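### 3.2 Work surfaces and wall coverings

The kitchens in the Weltwood sample were fitted over several years, and the surfaces vary more than the floor plans do.
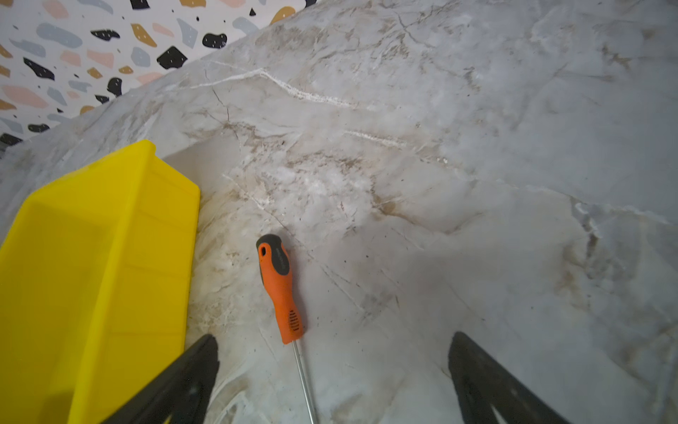 **Figure 5.** Marble-patterned countertop meeting a wall papered in a terrazzo-style pattern.

We recorded 343 work surfaces across the three sites (Florach, Milier and Ilie). Each was sorted by base color, pattern and finish, and the wall covering next to it was noted on the same sheet. Patterned counters made up the largest group. Many were paired with a patterned wall, as in Figure 5, where gray clouding and brown-beige veins run up against chips of black, tan, pink and blue-gray on white.

Such pairs affected how residents judged whether a counter needed wiping. On plain surfaces, crumbs and marks were usually named at first glance. On veined ones, residents often leaned in or ran a hand over the spot before answering. Brown veining gave the most trouble - it was taken for a stain, and stains were taken for veining. The surface in Figure 5 has a mottled brownish patch of this kind, with small dark specks scattered near it.

We therefore scored pattern and dirt separately. Two raters worked through the sheets in sets of 12 and met on Thursday afternoons to settle disagreements. Glossy surfaces were rated a second time under side lighting. Wall coverings were not scored for dirt, and we return to them in Section 5.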